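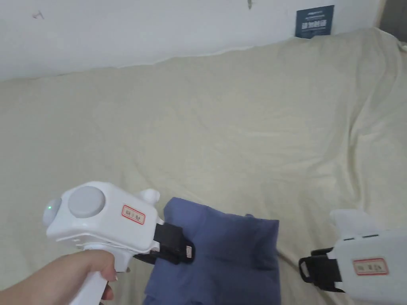

Posted by Sepúlveda on Oct 29, 2020

So the folding data is finally good enough to train on! I've been using the hand-held grippers on the bed at home, blue cloth on a cream sheet, over and over, and Milura (our little policy network) now folds in simulation without scrunching everything into a ball. We had 200 demos in March and it managed 9 clean folds out of 45, which was a bit grim. What helped most was throwing out the demos where I'd dithered before gripping. Almost 3 hours of me hesitating, gone. Next up is trying it on towels, which I'm dreading.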